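Small shop adding a picking arm – what happens to the people who pick now?

Posted in: Work & Workplace > Warehousing and Packing
Asked by sindon_packer, in March

I work for a spare-parts and returns outfit called Riscombe. We're small. There are 5 of us on the sorting benches, and what we do all day is take mixed returns out of bins, figure out what each thing is, and put it where it goes. Anything from toy parts to bathroom fittings, often still in whatever packaging the customer crammed it back into. We handle roughly 3,000 pieces in a busy week, and I've been there long enough that I can do a lot of it by feel while talking about something else.

Last month our manager came back from a visit to another company and told us we're getting a picking arm on one bench, with a second one maybe later on. She was pretty upbeat about it. No layoffs, she said, and I believe her as far as it goes, but when I asked what I'd be doing once it's in, she said "more interesting work" and then her phone rang.

So I'm asking people who have lived through this. What did your day look like before and after? Did your hours change? Did the pay? Is there something I should be asking for now, before it shows up, that I'll kick myself for not asking later? I'm not against the thing. My wrists would be happy to see it! I just don't want to end up standing next to a machine for eight hours waiting for it to get stuck.

3 replies

Higinio Alvarado
Marked as helpful by the poster

We went through this at Stondari, where I sort and kit small mixed goods, so I'll tell you how it went for me and you can take what fits. Long post, sorry, I type the way I talk.

The first thing to know is that the arm doesn't arrive knowing your stuff. Ours needed months of people feeding it bins, watching what it grabbed, and writing down what it didn't. I ended up doing a lot of that – partly because I asked for it and partly because I was the one who already knew which items were a pain. That's your advantage right now, by the way. You know by feel which returns are trouble. Write it down before it gets there, even if it's just a notebook page, and put your name on it.

Second thing, the trouble items weren't the ones the managers expected. They were worried about heavy. What gave us grief was shiny and see-through, all the crumpled plastic that catches the light. A plain toy brick is a solid color and has hard edges. Put it next to a wad of clear plastic and you have two completely different jobs in one bin, and I'd never thought of them that way when I was doing it by hand. I took this at our bench, and it's a pretty good picture of what the work is now, a few odd things in the bottom of a gray bin and the gripper down in there with them:

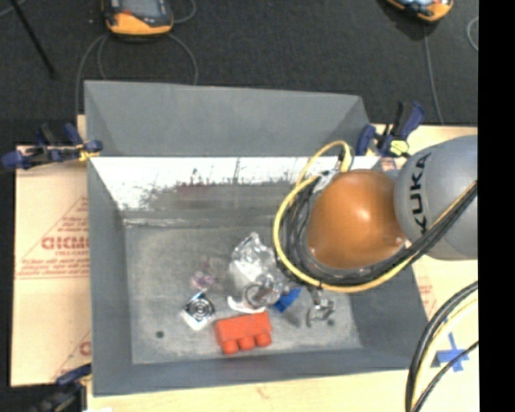 What changed for me

Hours stayed the same. My hands and shoulders feel a lot better, no question. The pay took a fight. For the first 3 months I was doing setup, clearing jams, swapping bins, logging misses, and also training the new hire, all at the old sorter rate. I finally went in with a list of every task I did in a week that wasn't in my job description, and we got a new grade out of it. If I could do it over I'd bring that list before the machine was bolted down.

What I miss is the talking. On the old benches we faced each other and the day went by. With the arm in, two of us got moved to the far side of the room, and I spent a lot more time by myself listening to the thing hum. We asked for the benches to be turned back around and for people to rotate, 2 hours at the arm and then back to hand sorting, and that made a bigger difference to me than the raise did (my wife says don't tell my boss that).

And you're right to worry about babysitting. It's real. The early weeks are stop, start, stop, start. Ask who is allowed to stop it, who is allowed to restart it, and whether your piece count still applies while it's down. Ours did at first! We were getting marked slow for standing there waiting on a fix we weren't allowed to make.

Things I'd ask for in writing:

A new job title, with the rate that goes with it
Training on paid time, for everyone on the benches, including the ones who say they don't want it
A rotation, so one person doesn't get stuck as the arm person
No individual piece counts while it's being set up
A say in where the benches go

Good luck. Come back and tell us how it goes.

benchmark_betty

My experience was worse than Higinio's so here's the other side. I was at Šimkus when they put theirs in. There were no layoffs, same promise, and they kept it, but when people left they weren't replaced, and a year later there were half as many of us on the floor. So "no layoffs" can be true and you can still end up doing two jobs. Ask what happens to a position when somebody quits. If your manager can't answer that one, ask who can.

Also the training went to whoever was on day shift. If you work evenings, speak up early.

tomato_can

do the training. you'll get bored of it in a week but it looks great when you apply somewhere else

Comment from sindon_packer

Thank you all, this is so much more than I got at work. Higinio, the piece count thing never crossed my mind and we absolutely have those. I've started the notebook page – it's already both sides, mostly blister packs and anything with a loose chain on it. Betty, I asked about replacing people who leave and she said she'd have to check with the owner, so I'm going to ask again after lunch tomorrow. Is the rotation something you set up yourselves or did it have to go through the office?

Comment from Higinio Alvarado

We just started doing it and told the office after. They put it on the schedule a couple of weeks later.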